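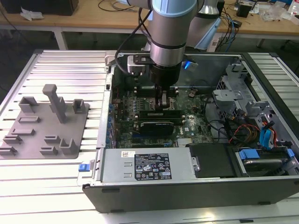 Chapter 6 treats the back-cover text of the romance novel, which in the trade is usually called the blurb. Students who come to this course have read hundreds of blurbs and have seldom looked at how one is made. A finished blurb is smooth, and the reader passes over it in less than a minute. For the purposes of study we must open it. A desktop computer with its side panel removed and laid on its side shows where the board is and where the memory slots are, and we want to bring the blurb into the same condition, so that each sentence can be seen in its place and we can say what it is connected to.

After this chapter you should be able to identify the parts of a romance blurb, write a blurb for a manuscript that you did not write, and judge when a blurb gives away too much of the plot. You should also be able to explain to an author why her favorite scene does not appear in it. The last of these is more difficult than it sounds, and section 6.5 is given to it completely.

6.1 What the blurb has to do

A reader of romance already knows how the book will end. The two main characters will be together, and they will be happy. In many other kinds of fiction the blurb can sell the question of the ending, but in romance this question is closed before the book is opened. The blurb must therefore sell the road. It tells the reader who these two people are, what keeps them apart, and in what mood the story will be told.

Consider the first case of this chapter, The Lighthouse at Melard, a novel of 408 pages by Rhun Mostyn. The heroine returns to the island of Melard to sell her grandmother's house. The man who wants to buy it is the boy she did not marry. The first version of the blurb, written by the author, began with the history of the island, continued with the grandmother, and came to the man only in the last sentence. All of it was true to the book. A reader who stopped after the first paragraph would however have taken it for a family saga.
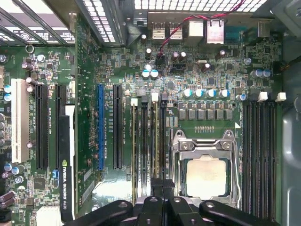 The publisher's version moved the man into the second sentence. The history of the island was reduced to one adjective, and the grandmother was kept only because the house is hers. Mostyn accepted the change after two letters, which are printed in the appendix to this book. Please read them before you do Exercise 2. They are polite, but you will notice that the second one is much shorter.

We will use four terms in the rest of the chapter. The hook is the opening line, often set apart from the rest and seldom longer than 20 words. The pair is the passage which introduces the two main characters, sometimes in one paragraph and sometimes with a paragraph for each. The obstacle is what stands between them. The turn is the closing line, which in most cases is a question or a warning. Not every blurb has a hook. Every blurb in our collection has an obstacle, although in some of them it is so weak that the students could not agree what it was.
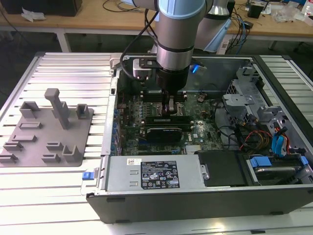 Figure 6.1 Open desktop computer on a slotted work table, with the gripper lowered toward the area of the processor socket.

6.2 The order of the parts

The collection for this course contains 41 blurbs, all from contemporary romance. The most common order is hook, pair, obstacle, turn. The beginner is advised to learn this order first and to leave it later, when there is a reason in the book itself.

A reason of this kind can be found in The Baker of Clundano. In this novel the two characters are already married when the story begins, and each believes that the other wants to leave. To introduce them separately, as if they were strangers, would mislead the reader. The blurb starts from the obstacle and lets us meet the couple through it:

They have not had dinner together since January. He thinks she is tired of the bakery. She thinks he is tired of her.

The sentences are short and the words are plain. There is no adjective of feeling except "tired," which is used twice with two different meanings. A student once proposed to replace the second "tired" with "exhausted by," in order to avoid the repetition. I ask you to try this and to read the result aloud.

6.3 The question at the end

Many blurbs close with a question. Can she trust him again? Will the summer be long enough? The form is old, and it is easy to make fun of it. It stays in use because it gives the browsing reader a place to stop, and because it returns the attention to the pair after the details of the plot.

The difficulty was already mentioned in 6.1. The reader knows the answer. A question which can be answered only with yes is a weak question, and editors have different opinions on whether this matters.
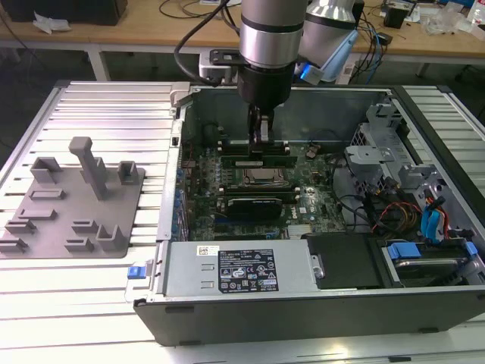 Shagufta Jafri would cut every one of them. In her view a closing question tells the reader that the writer of the blurb had no more to say, and she prefers to end on a fact, even a small one, such as the date of the ferry or the price of the house. "If I know the answer," she wrote in the margin of an early draft of this chapter, "do not ask me."

Finbarr Hennessy takes the other side. He accepts that the answer is known, but he points out that readers of romance enjoy being asked. For him the weak question is the general one, the one that could be printed on any cover in the shop. He would keep the question and put into it something which belongs only to this book.

My own position is nearer to Hennessy's, but I have followed Jafri's advice in two of the model blurbs in section 6.6, and you may compare them with the others.

Before you continue

Take a romance novel which you have read to the end and cover the text on the back. Write down the hook, the pair, the obstacle and the turn in one sentence each. Then uncover the printed blurb and mark the same four parts in pencil. Where your obstacle is different from the printed one, do not correct it. Bring both versions with you to section 6.4, where we will discuss how the choice of obstacle decides the mood of the whole text.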